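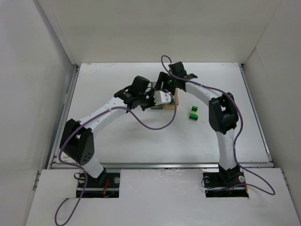
Two arms, two little containers, one white tabletop.

Zikard Standing Desk Review: Ten Months In

Posted Tuesday, July 31, 2018

I put off buying a standing desk for years. I'm a bookkeeper, I work from a spare bedroom in Stimesville, and my old desk was a hand-me-down with a drawer that stuck every single summer. Then my lower back started complaining by lunchtime, and I caved and ordered the Zikard, the wide one, with the electric legs and the white top.

A few of you have emailed to ask if I still like it, so let's do this properly.

Getting it in the house

It comes in 2 boxes and the one with the legs in it is a monster. I got it as far as the porch steps, sat on it for a while, and waited for my brother-in-law to get off work. If you live up any stairs at all, please line up a helper before delivery day. The box has those cutout hand holes and one of mine ripped straight through.

Putting it together took me an evening and part of the next morning. The instructions are all drawings, no words, and the drawing for the crossbar is backwards from the way the holes line up (or I was reading it upside down, but I don't think so!). The screws come in a blister card with each size labeled, which I loved. The Allen wrench they give you is junk. I switched to my own after about four screws and things went a lot quicker.

One more gripe on assembly: the holes for the control panel are pre-drilled on the right side only. I'm left-handed. I ended up drilling my own pilot holes on the left, and I held my breath the whole time.

Using it every day

Okay, the good stuff. The motor is quiet. I can raise it during a phone call and the person on the other end has never said a word about it. There are 4 memory buttons, and I use two of them, one for sitting and one for standing in slippers. I had a third set for standing in shoes but I never wear shoes at home, so who was I kidding.

It's steady when it's low. At full height there's a wobble front to back, and you notice it most when you're typing hard. My monitor does a little shimmy. I'm not tall so I never need it all the way up, but my nephew is, and he tried it at Thanksgiving last November and said it made him feel seasick. If you're over six feet I'd go try one in person first.

My back is better. I also started walking in the mornings around the same time, so I can't swear it was the desk. But I do know that by three o'clock I used to be lying on the carpet, and I haven't done that since winter.

How I use it, since people ask: I sit for email, I stand for anything on the phone, and I sit again for the real number work. I tried standing all day the first week and my feet let me have it. Get a mat. I bought the Bratu one with the beveled edge and it's fine, a bit smelly out of the package, gone after a week on the back deck.

The top

White was a mistake for me. It looked so fresh and clean on the website and I fell for it. It shows coffee rings, pencil smudges, and the blue dye from a pair of new jeans I was leaning against it in. Most things wipe off with dish soap and a damp rag. The jeans did not! There's a faint blue patch along the front edge that I've made my peace with.

The surface itself has held up well otherwise. No chips, no bubbling, and I'm rough on things. The corners are rounded, and my hip thanks them for it at least once a day.

The cable tray underneath is too small. It fits a power strip and that's it. My laptop brick hangs off the side in a loop of Velcro, and it swings when the desk goes up. I keep meaning to fix it.

Customer service

In the spring the desk started stopping halfway up and flashing an error. I wrote to Zikard, heard back the next day, and they had me hold the down button for 10 seconds until it reset. That did it. It's happened one other time, after a power outage, and the same trick worked. I wish that had been in the booklet.

Versus the Rondmont

I looked hard at the Rondmont before buying. The showroom model felt sturdier up high, I'll give it that, and it comes in a walnut color I still think about. But it costs a good bit more, the top is narrower, and I need room for two monitors plus whatever stack of receipts somebody has dropped on me that week. If you only use a laptop, I'd probably tell you to get the Rondmont.

Would I buy it again?

Yep, in the gray. I'd get the mat at the same time and buy a bigger cable tray from somewhere else. Four stars from me, with the missing one going to that crossbar drawing and the wobble.

If anybody has a trick for getting denim dye out of a white desk, the comments are open. I've already tried toothpaste.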